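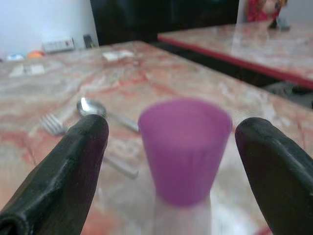

Figure 2. Purple plastic cup on a marble-patterned tabletop, with a metal spoon and a metal fork lying beside it.

4.2 Small items on patterned tables

In the previous section we considered plates and bowls, which are large and stay in one place during most of the meal. We turn now to the small items: cups, spoons, forks and the lids of jars. These items moved more often than all others in our material, and they were also the items on which the two readers of the pictures disagreed most. We treat them separately for this reason.

The table in Figure 2 has a glossy top with veins in coral-red, salmon, cream and pale grey. Tops with this kind of pattern were common in the households of the Vosulo group and rare in the Ustura group, where plain tops in one colour were preferred. At first we regarded the pattern only as a matter of taste. During the reading of the pictures it became clear that it has also a practical side. On a patterned top small stains and crumbs are difficult to see, and several households mentioned this as an advantage when they bought the table. The same households told us that they sometimes overlooked a teaspoon when they cleared the table in the evening.

A shiny metal spoon on a glossy top presents a particular difficulty. Both surfaces reflect the light of the room, and the bowl of the spoon can be taken for one more bright patch of the table. A cup in a strong colour does not have this problem. The violet cup in the figure is easy to separate from the table even where its outline is soft, and both readers marked it in the same way. The spoon handle passes behind the cup, so that one item hides a part of the other. We coded such cases as "touching or overlapping in view", and we did not try to decide from the picture alone whether the items were in contact.

4.2.1 Coding of the cutlery

Altogether 2,000 pictures of tables were read. Of these, 1,460 contained at least one piece of cutlery. For every piece the readers noted the kind (spoon, fork, knife, other), the material as far as it could be judged, and the neighbour, by which we mean the nearest item that is not cutlery. In Figure 2 the neighbour of both the spoon and the fork is the cup. The readers noted the neighbour without measuring the distance. We tested measuring in the pilot phase and gave it up, as the angle of view differed too much from one picture to the next.

We also had to decide what should be called a pair. In the manual from Khattak, which we followed for the names of the kitchen items, a spoon and a fork form a pair only when they are of the same design. This rule could not be kept, because the design is often not visible. We therefore counted a spoon and a fork as a pair if they lay on the same table without a third piece between them. The rule is simple and perhaps too generous. It produces pairs which the household itself would not call a pair, for example a serving spoon and a small fork for cake.

4.2.2 Cups without handles

The cup in the figure belongs to the type which we call "tapered, open". It is wider at the rim than at the base. Cups of this type are sold in sets of 6 in many shops, and they were present in nearly every household with children below school age. In households without children they had often another use. The answers in the interviews included rinsing the mouth, keeping coins, measuring rice and starting seeds on the window sill. For this reason the presence of a small plastic cup cannot be taken as a sign that a child eats at the table, although earlier work has sometimes done so.

A further point concerns the direction of the opening. We recorded for each cup whether it stood with the open top upwards, stood on its rim, or lay on its side. The upright cup is by far the usual case during the day. Cups standing on the rim were seen mostly next to the sink, and the households explained this with drying. In the Ustura group some families turned all cups upside down also on the dining table, against dust, and turned them back only at the beginning of the meal. We did not know this custom before the interviews, and in the pilot phase we had coded these tables wrongly as "after washing". The coding was corrected in July.

4.2.3 What remains on the table

The interviews asked which items stay on the table between two meals. Most households named first the salt, then a cloth or a mat, and only after further questions the cups and the cutlery. The pictures show a different order. Cups and single pieces of cutlery are among the most frequent items in the hours between the meals, while the salt is often kept on a shelf. We think that people name the items which have a fixed place on the table and forget those which have merely not been taken away yet. One mother in the Vosulo group said that the spoon on her table "is not there, it is only waiting", and this describes the difference quite well.

It would be wrong to call such a table untidy. In the scale of Drokden, which we used in the first round, each piece of cutlery outside a mealtime lowers the score of the table by the same amount. A table with a cup, a spoon and a fork would then receive a lower score than a table with two large piles of post. The households did not share this judgement when we showed them both kinds of table. They found that the cup and the cutlery could be put away in a moment, and that the post required decisions. In the second round we replaced the single score by two values, one for the number of items and one for the effort of clearing as the household itself estimated it. The results for both values are given in Section 5, together with the cases in which they point in opposite directions.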